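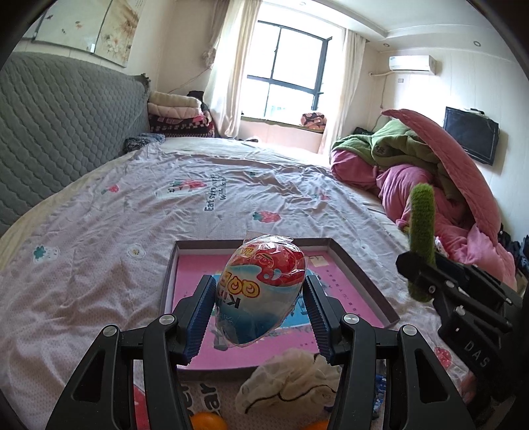

Surprise egg in its clear wrapper, red end up.

Section 2: Weighing things for the first time

Right, you've got the batteries in and the feet on, so let's get your Dillia kitchen scale weighing properly. I wrote this part with the scale on my own worktop and a pile of shopping next to it (sweets, flour, a bag of onions), and it took me less time than making a cup of tea.

Before you start

Put the scale on something hard and level. A chopping board is fine if it doesn't rock. Tea towels, placemats and anything squashy will throw the reading off, sometimes by quite a lot!

Caution: the most it can take is 1000 g, and that includes the bowl. Please don't lean on it to see what happens. I did that with the first one and the reading was never the same again.

Setting it up

1. Press the left button once. The display shows every segment for a moment, then settles on zero. If it flickers between numbers, take your hands off the worktop and give it a bit longer.

2. Hold the right button down until you see the unit change. You can have grams or ounces. I leave mine on grams all the time, and the rest of this guide does too.

3. Place your empty bowl in the middle of the plate. My big mixing bowl reads 456 g, yours will be whatever it is. Write the figure on a bit of tape and stick it underneath — you'll thank yourself when you've filled the bowl and forgotten to zero it.

4. Press the left button again, just a tap. The reading drops back to zero with the bowl still on there.

5. Add your ingredients slowly. The display lags a little behind your hand, so stop pouring a touch early and wait for it to catch up.

Note: if you lift the bowl off now you'll see a minus number. It's the weight of the bowl, and it goes away when you put the bowl back.

Checking it reads true

I like to do this when the scale is new and again every July, when I change the batteries whether they need it or not.

1. Clear the plate and zero the scale.

2. Put the Privum check weight on. It lives in the little pouch in the lid of the box, so don't throw the box out yet.

3. Compare the reading with the number stamped on the weight. Being out by 2 g either way is nothing to worry about.

4. If it's further out than that, wipe the plate and the underside, move the scale to a different spot and try again. If it still disagrees, go to the recalibration steps in the next section.

Odd shapes and round things

Eggs, lemons and anything else that rolls should go in a bowl or a mug first. Leave wrappers on if you only want a rough idea, take them off if you're following a recipe that cares (melted chocolate really does).

Caution: keep the plate away from the hob, and don't put a hot pan straight on it.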